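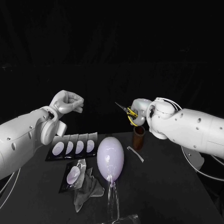 The Evo Has Landed, or: How I Bought a Dresser in October 2018

I have owned the same dresser since college. It had four drawers, three of which opened, and one of those only if you lifted and prayed at the same time. Last month the bottom came out of the sock drawer while I was holding it, and I stood there in a puddle of socks and accepted that it was time to shop for furniture like an adult.

My requirements were modest. It had to hold clothes. It had to fit between the closet door and the radiator, a gap I have measured so many times that I could draw it for the police. And it had to cost less than $400, a number I arrived at by looking at my bank balance and wincing.

The first place I tried was the big showroom out in Cedport, where every dresser is displayed in a bedroom nicer than my whole apartment. I fell for one called the Wei. Low, dark, lovely legs. The drawers closed themselves with a little sigh. Then I found the price tag, which was tucked around the back like a bad report card, and I closed the drawers myself and went to look at lamps for a while.

So, the internet. If you have never shopped for a dresser online, let me save you an evening: they are all 60 inches wide, they all come in "espresso," and every one of them has a review from somebody who got two left drawer sides and is still mad. I read those reviews until past midnight. I now have strong feelings about cam locks.

I ended up with the Evo, from a company called Rinex. Six drawers, a color they call "fog" (it's gray, folks), and just narrow enough to clear the radiator. The product page said assembly was "simple and satisfying." It arrived in two boxes, one of which weighed as much as a calf, and the delivery guy left both at the bottom of the stairs with a cheerful wave.

Notes from the assembly

The instructions have 12 steps. Step one is to check that you have all the parts, and it takes up half a page. Step nine is "build drawers," and it also takes up half a page, even though it is most of your life.

I put the left side panel on upside down. You find this out at step seven, when the drawer runners are supposed to meet and instead regard each other from different floors. Undoing it took longer than doing it, plus a word my neighbor may have heard through the wall.

The back panel is the thin folded kind that goes on with tiny nails. They send you exactly as many nails as there are holes, so when one rolls under the radiator you go in after it with a coat hanger.

There is a strap for anchoring the thing to the wall. Please use it. I nearly skipped it out of sheer tiredness and then pulled out all three top drawers at once to admire them, and the whole dresser leaned toward me in a very friendly way. The strap went on that same night.

How it's holding up

Pretty well! The drawers are deeper than they look, and sweaters go in without a fight. The top one on the right sticks a little if you pull it by one side, so I pull it from the middle like the instructions told me to. The knobs are ugly. I've already picked out new ones, at a price per knob that makes no sense given what I paid for the furniture they're going on.

The finish smelled like a new shower curtain for 10 days. I kept the window open and slept in a hat.

As for the old dresser, it's out in the hall waiting for bulk pickup. I went through it one last time before I let it go and found a movie ticket, a foreign coin and one sock, which matches nothing I own. I put it in the Evo, bottom left.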